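4.2 Living with the ceasefire line

We turn now to what the withdrawal meant for households in Trenside and Stasiv, the two border districts where most of our conversations took place. Readers who have followed the earlier sections will remember that the peacekeeping contingent left both districts in the same month, May, and that the ceasefire line stayed exactly where it had been drawn. On paper very little had changed. The people we spoke with did not see it that way, and we have tried to let their view of things shape this section (even where it sits awkwardly beside the official chronology given in section 3).

Our sample was made up of 200 adults, all of whom had lived within 16 kilometres of the line for at least seven years. Kiyoshi Tanabe and Eylül Oral carried out the interviews, mostly in people's homes and usually over a good deal of tea, and we owe both of them a great debt for their patience. Interviews ran long. People wanted to talk about roads and school buses and the price of diesel before they would talk about soldiers, and we learned fairly quickly to let them.
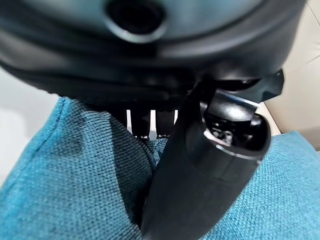 Did residents expect the fighting to start again once the peacekeepers had gone?

Most did, though they differed a great deal over when, and older residents tended to put it years off while younger parents spoke of the coming winter.

That difference between the generations deserves a little more room than we gave it in our first report. Older people in Stasiv had seen two earlier contingents come and go, and they talked about the latest departure in the same tone they might use for a bad harvest. Younger residents had grown up with the patrols as part of the neighbourhood, and for them the empty checkpoint on the Drellari road was a real shock. One mother of three told us she still slowed the car there every morning, and that her children had begun to tease her for it. We heard versions of this story on both sides of the line.

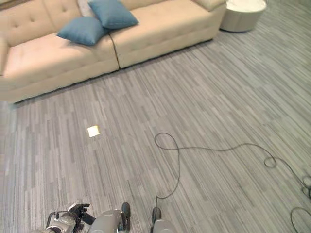

Figure 4. Cream-coloured sofa with two teal-blue throw pillows.

Trust in the local authorities followed a rather different pattern. In Trenside, where the district council had kept its offices open all through the handover, more than 70 respondents said they would go to the council first if there were trouble at night. In Stasiv people were much likelier to name a cousin or a neighbour. Hattori and Yokoyama, in their work on the Buvusik valley, describe something close to this, and they put it down to the long habit of settling grazing disputes within the family. We are inclined to agree with them, although we would add that Stasiv had no working telephone exchange for much of the period, and it is hard to ring a council that can't pick up.
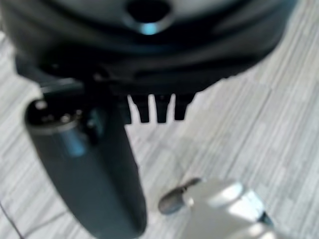

Figure 5. Rounded black housing, close view.

We should say a word, too, about the people who left. Kiyoshi Koyama kept in touch with several families who moved inland soon after the withdrawal, and his notes suggest that work and schooling weighed on them at least as heavily as fear did. A few had already come back by the time we finished our visits, some for the planting and some to look after parents who would not hear of moving. Their accounts are taken up again in section 5, alongside the records of the district housing office.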